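Chapter 6
Comparing Grippers Without Fooling Yourself

Every gripper on the market is better than the others. Read the sheets that come with them and you will find that each one lifts more, slips less and costs less to run than whatever it was set beside. They cannot all be right. By the end of this chapter you should be able to say why a given comparison is worth believing, or, more often, why it is not.

Take a claim of the usual sort. Skiketti sells a two-finger gripper with moulded pads and reports that it completed 200 picks in a row without a drop. Grisanell sells a rival and reports 505. A buyer with both sheets on the desk will tend to reach for the larger number. Before doing that, ask what was being picked. Skiketti's test part was a glass jar, full, taken from a slope. Grisanell's was a foam block lying flat, always in the same spot. The two numbers have been printed in the same size of type and they have nothing else in common.

You may think this is too crude a mistake for careful people to make. We have seen it made in trade papers, in student reports and in a draft of this book.

6.1 What exactly is being compared?

A gripper never works alone. It is fixed to an arm or held in a hand, it is guided by a controller or a person, and whoever is guiding it sees the job from some particular place. Change any of these and the score will move. If you swap the gripper and the camera on the same morning, and the score goes up, you have learnt that something helped. You do not know what.

Hand-held grippers make the trouble worse in one way and easier in another. With the arm gone, there is no arm to blame. But a person is now part of the machine, and people learn. The second gripper tried will often do better than the first, for no reason to do with its fingers. The usual cure is to split the trials and switch the order halfway. It is a dull cure and it is skipped all the time.

The camera needs the same suspicion. One mounted on the gripper gives a close view of the fingers and very little else. One worn or mounted at head height takes in both hands, the object and the table, at the cost of fine detail between the fingertips. A test scored from the first may not agree with a test scored from the second, even when both cover the same few minutes of work.

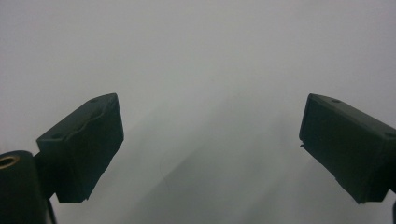 The view from a hand-held gripper, fingers open with nothing between them. 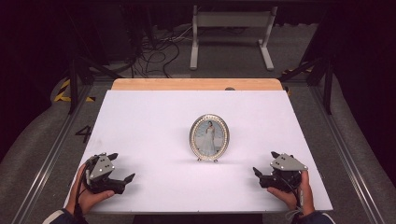

The view from head height: two hand-held grippers, with a framed photograph standing on a white board.

Suppose you are asked to judge whether a finger touched an object before it closed. From head height, the hand or the gripper's own top plate may hide the moment of contact. From the gripper, contact may be plain, but you may have no idea where on the table it took place. Wendt, a small firm that tests grippers for other people, used to score contact from head height only. It went back over one set of trials with the close view as well and changed its verdict on 14 of them. All 14 had been marked as clean grasps. The firm's report put this down to normal variation. We would put it down to scoring something that could not be seen.

6.2 The choice of object

Test objects are chosen by somebody, and that somebody usually knows what the gripper is good at. Cubes flatter flat fingers. Soft toys flatter almost anything. An object that is thin, stands upright and has a raised edge is a harder case, because the fingers can land on the edge and hold for a while before the thing turns in the grip. Whether you call that a success depends on when you stop watching.

So write down, before the first trial, three things: which objects will be used, how each will be placed, and what will count as done. "Picked up" is not a definition. "Lifted clear of the table and held level for 9 seconds" is one. You may dislike it, and you may argue that it is too strict for small parts, but two people watching the same trial have a fair chance of giving the same answer.

Be wary, too, of the object that vanishes from the results. The Firville trials are often quoted as showing that padded fingers beat bare ones on every item. The table in the main report does show that. The appendix lists a bunch of keys, tried on the first afternoon and then dropped as "unsuitable". Bare fingers had done better with the keys.

6.3 Failed trials and how they get lost

A drop is easy to record. The awkward cases lie in between — the grasp that slid but held, the run where a cable caught and the person started again, the attempt stopped early because it was plainly going wrong. Many logs have no column for these. They are left out, and each one left out makes the gripper look a little better.

Our advice is to log every start. If a hand moved towards the object with the intention of picking it up, that is a trial, and it gets a line. Add a note if the cable was to blame. The reader can then decide whether to forgive it, and some readers will be buying a gripper with exactly that cable.

Before going on to section 6.4, find a published gripper comparison and look for the number of attempts that were started. Then look for the number that were counted.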